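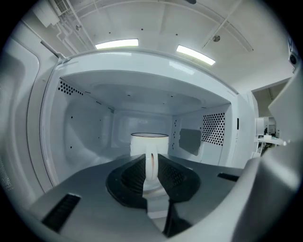
Gripper on the handle of a mug in an open microwave oven.

Staff Forum > Workplace Changes > Automation in the kitchen areas

Anika_Ostrowski
Site Services
Colleagues are invited to comment on the proposal to automate hot drinks and reheated meals at the Pisport site from August. Under the proposal, kitchen assistants would move to stock control and the supervision of equipment. No post is to be removed. Comments will be read by Site Services and by the staff council.

dpereyra
Kitchen, early shift
I have read the proposal twice. It states that 195 meals are reheated on a normal day and treats each one as the same task. A mug with a handle and a soup bowl are different work. Who steps in when the handle faces the back of the oven?

Anika_Ostrowski
The assistant on supervision would step in. Paragraph four refers.

dpereyra
Then the assistant is still standing by the oven, with less to do and more to answer for.

T.Dominguez
Staff council
I do not share that view. Our members at Gresell reported fewer burns to the hands after a similar change, and the shift supplement was kept. The council's concern is training. Two hours is not sufficient for a person who will be held responsible for a machine.

C_Orellana
Accounts, second floor
May I ask whether the midday break will still be staggered? With 200 people on this floor, the queue matters more to us than who opens the door.

Anika_Ostrowski
The break times remain as they are.

MGallardo
Kitchen, late shift
I would accept supervision duties if the grade were reviewed. At present the proposal gives us a new title on the old grade. I also disagree with Domingo on one point: I would be glad to stop lifting hot crockery at the end of a late shift.

dpereyra
That is fair. My objection is to the staffing figure for early mornings, which I ask to have corrected before any vote.

T.Dominguez
The council will request a grade review and a full day of training in writing. Amendments may be posted in this thread until noon tomorrow.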